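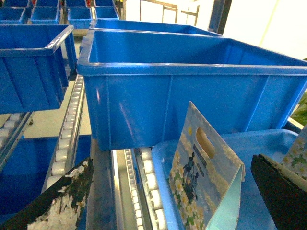 Rosalind Szabo says the royal engagements total looks right on her end and wants to know if I've tried clearing the cache. I have, twice, and once more just now so I could say so with a straight face. Reopening this ticket, sorry!

Status: open again
Product: Vumia, public tracker page
Add-on: Distport importer

OK, so what I'm seeing. My page keeps a running list of official visits and receptions by working members of the royal family, one line per engagement, and readers use it to argue with each other about who is pulling their weight. My own spreadsheet has 426 lines. The Vumia page says 610. That's a big jump, and I've already had two emails accusing me of padding the numbers for the palace (and one accusing me of the opposite, go figure).

Wednesday, 9:40 am
Turned off the Distport add-on and reloaded. Still 610. Turned it back on.

Wednesday, 10:15 am
Sorted the page by place name and found the Hosside visit in there three times. It was one visit - a school, a lifeboat station and a lunch, all on the same morning. I log it as one line with three stops. So maybe Distport is splitting on the commas? I changed the commas to semicolons on that one line, ran the import again, and Hosside went down to a single entry. Yay. The total dropped to 608, so I think I'm onto something.

Wednesday, 11:30 am
Tried the semicolon trick on the whole sheet with find and replace. Bad idea. It also changed the commas in people's titles, and now the page thinks a duke and his dukedom are two separate people, with 156 engagements for one of them and none for the other. Put the old sheet back.

Wednesday, 2:05 pm
Fiona Tosh from your team wrote back and suggested wrapping the stops column in quote marks before import. Did that on a copy of the sheet, then deleted everything on the test page and imported from scratch. 426! I may have yelled.

Not quite done, though. The filter for overseas visits shows 135 lines when there should be far fewer. The extra ones are all from the Camacho list, the older one I took over from another royal watcher when he gave up his blog. He put the country in the same column as the county, so I'm guessing the filter sees anything in there and calls it foreign. Kent is in there. So is Fife.

Two questions before I touch the live page:

1. Can I point the overseas filter at a different column, or do I have to fix the Camacho lines by hand?
2. If I delete and import again on the live page, do readers' comments on each engagement go too? There's a very long one under the garden party and I'd hate to lose it.

I've left the live page alone for now with a note at the top saying the total is wrong. I'm around until six if Fiona wants to look at the test copy - the login is the same as last time.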